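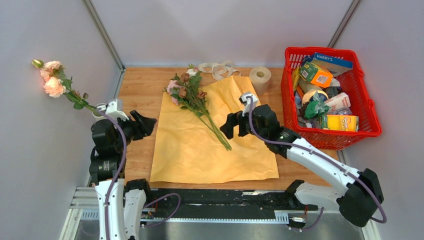 Prüfliste Zweiarmzelle, August

Not-Halt erreichbar: ja, sofern man ihn nicht wieder als Garderobe nutzt.
Tempo im Einrichtbetrieb unter 110 mm/s: ja.
Schiene frei von Werkzeug: ja.
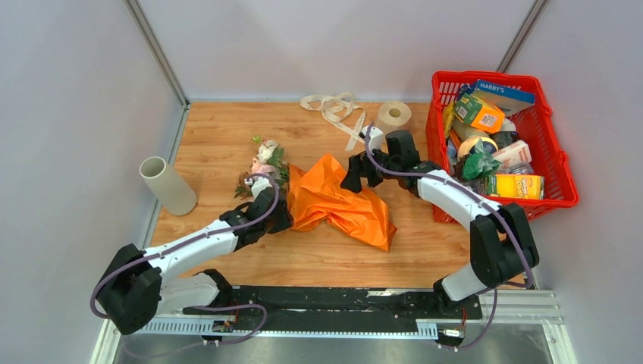
Kabelführung bleibt mein Lieblingspunkt. Dultar prüft 2 Mal je Schicht, Pullen offenbar nach Mondstand. Die lila Kabel laufen in Schlaufen an den Armen entlang, also jede Achse einmal langsam durchfahren und auf Zug achten. Scheuerstelle heißt Stillstand, Klebeband gilt nicht als Reparatur.

Nächste Prüfung: nach 2000 Zyklen.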